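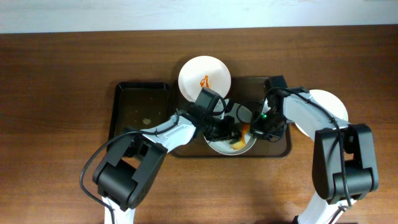
Black tray, brown tray and plates on the table

Soaking beans: salted water or plain?

Posted by Drillero

Hi all! I've fallen completely in love with dried beans this winter (I know, I know, I'm years behind everyone) and I have a question about soaking. My grandmother's recipe card says never to let salt anywhere near a bean until it's soft. Then I got a library book that says to soak them overnight in salty water and the skins will come out tender. Both can't be right! I've got a big bag of cranberry beans and a smaller one of black beans, and I want to make a pot of each for Friday. My last batch took forever and half the skins split, and there were still a few crunchy ones hiding at the bottom. Our tap water is very hard, if that matters. We get white scale in the kettle within days. 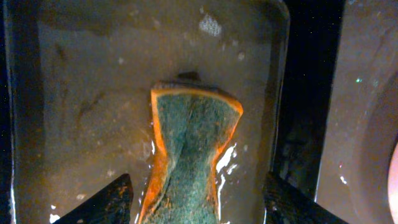

I should add that I don't own a pressure cooker and I'd like to keep it that way, I really enjoy having a pot going all afternoon. I start it after lunch and the whole house smells like bay leaf by 4. So please, stovetop advice only!

Rajitha Selvanayagam
Salt them! The old rule about salt making beans tough has never held up in my kitchen, and I make a pot nearly every week. I use a tablespoon and a half of kosher salt in two quarts of water, leave them 10 hours or so on the counter, then drain and rinse. If your kitchen gets hot, put the bowl in the fridge. What does slow beans down is acid, so keep the tomatoes, vinegar and lemon out until they're tender. And yes, hard water matters a lot. Try a pinch of baking soda in the pot, a real pinch, too much and they taste like soap. Old beans are the other culprit, and if the bag has been in the back of a cupboard for years there's only so much you can do. Cranberry beans are gorgeous, by the way, save that broth and cook rice in it!
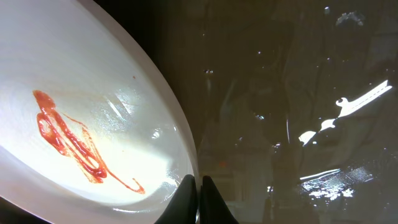 Pfister wrote back that black beans don't need a soak at all, and that the broth comes out much darker and richer without one. Allow an extra hour on the stove and keep the water an inch over the beans.

Rajitha Selvanayagam
Oh, good point, I skip it for black beans too when I have the time. Salt the pot at the start in that case.

Gilano
just buy canned

Drillero
Thank you!! Cranberry beans go in salted water Thursday night, and the black ones straight into the pot. Will try the baking soda too.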